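Gripper Service and Recalibration on the Strip-Sorting Cell
Student project report, Zaston course in automation
February 8, 2022

3. Work done on the cell

The cell was handed over to us in September with a list of open faults. The arm is driven by a Nillen controller, and the sorting program was written by an earlier project group. Our task was to bring the gripper back within tolerance and to write a service routine that the next group can follow.

3.1 Condition at start

The fingers did not close evenly. With the jaw commanded shut, the left finger reached center first and pushed thin parts sideways. Two bracket screws had backed out. We removed both fingers, cleaned the seats, and refitted the screws with medium threadlocker. The flat cable was rerouted so that it no longer rubs at full opening.

3.2 Checks after refitting

Checks were run with the wrist camera on and the arm at low speed. Two wrist views and one of the work area:
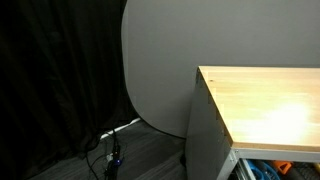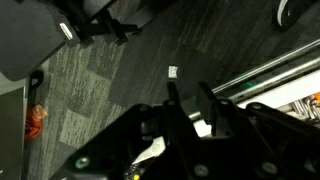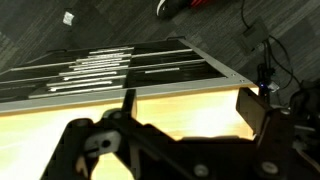
The zero point was then set again. Urrutia's manual asks for the jaw to be homed against a gauge block, but our block was worn, so we used a new one from the Trernovano store. Homing was repeated until 3 consecutive values agreed. The offset was saved to the controller and also written on the cell's log sheet — the old value had been kept only in the controller and was lost at a firmware update.

A run of 300 open-close cycles followed, with no load. Finger position was read at the start and at the end. There was no measurable drift, and the threadlocked screws had not moved.

3.3 Service routine

Before each session: check the bracket screws by hand, wipe the finger pads, home the jaw.
Every 2 weeks: inspect the flat cable at full opening and compare the stored offset with the log sheet.
After any collision: repeat all of 3.2.

3.4 Remaining faults

The right finger pad is due for replacement and the part is on order. Closing force has not been measured; the load cell was in use by another group.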